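Ticket 543: Counter detections drop out after base pose update
Project: Zokik (sim kitchen, mobile manipulation)
Component: perception / scene memory
Priority: 2
Opened: 6/29/24
Status: open, workaround in place

Summary

When the base moves from one room to the next, the scene memory loses most of the small objects on the white kitchen counter. The planner then reports "no target in region" and the task ends without a grasp attempt. The same task passes if the episode starts with the base already parked at the counter.

Setup

Zokik main branch, Fitidby planner, default house layout, rendered at standard quality. The scene memory is the one we have been running since February. Nothing else was changed between the passing and failing runs except the start pose.

Steps to reproduce

1. Load the house layout and start the robot in the tiled area outside the kitchen.
2. Let the detector run until the scene memory publishes its first region list.
3. Send the goal "go to white counter, list objects."
4. When the base stops, dump the memory and compare it with the simulator's object table.

Expected: every small object on the counter shows up in memory with a pose on the counter plane.

Observed: the memory holds a few entries from the doorway view and almost nothing new. Thin flat items are missing every time. The bottle is usually there but placed behind the wall plane.

What I checked first

Detector. I ran it offline on the saved views. It finds the bottle, the sponge-like block and the spatula on the close view with good scores. The thin tan stick is weak but above threshold. So the boxes exist before the memory stage.

Camera calibration. Reloaded from the config, no difference.

Time sync. Image stamps and joint stamps match. Base pose stamps are late by one cycle, which I did not expect.

Views from the doorway side and at the counter:
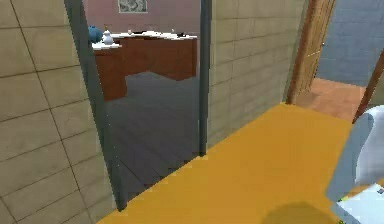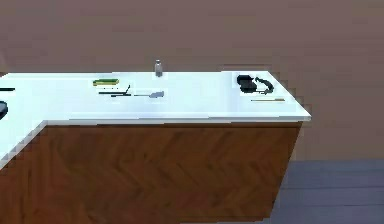 Log notes

From the tiled side the counter is far away and only part of it shows between the jambs. The memory makes entries at that range with large position error. That part is normal, and they are supposed to be replaced when a closer view comes in.

After the base moves, the merge step compares each new detection with the old entries. It uses a distance gate that grows with the stored error. With the old entries this loose, the gate covers a large part of the counter. New detections are matched to an old entry, the class check fails, and they are thrown away as conflicts. In the worst run I counted 287 rejected detections before the base stopped, and memory still had only 2 entries on the counter.

The late base pose makes it worse. While the base is turning, points on the counter plane land past the wall and get cut by the wall filter. That explains the bottle pose.

Things I tried

Turned off the wall filter. More entries survive, but some of them float behind the wall and the planner picks them as targets. Put it back on.

Cleared the whole memory on arrival. Works every time, but we lose everything from the other rooms, so the long tasks fail later.

Cleared only the counter region on arrival, then waited 15 detector cycles before letting the planner read. Works on the short and long tasks. I am using this as the workaround. It is set with region_reset_on_arrival in the Zokik config and is off by default.

Open questions

Should a class conflict reject the new detection at all when its error is much smaller than the stored one?
Where does the extra cycle on the base pose come from? I have not looked into the bridge yet.

Reply from Conall Brophy

The pose delay is in the bridge. It publishes the base pose after the render step, so the image always goes out with the pose from the step before. I saw the same lag in the Culavville layout but the rooms there are open and it never pushed anything through a wall. I can move the publish call on Monday.

For the merge, I would not reject on class alone. Keep both as candidates and drop the one with the larger error after a few more views. The Sleiman branch already has a candidate list in the memory class, it is just not connected to the gate. Please leave region_reset_on_arrival off by default until that is in, and attach the memory dump from your worst run so I can replay it.

Update

Dump attached. Keeping the ticket open for both fixes, bridge first. I will rerun the doorway start with the workaround off once the publish call is moved.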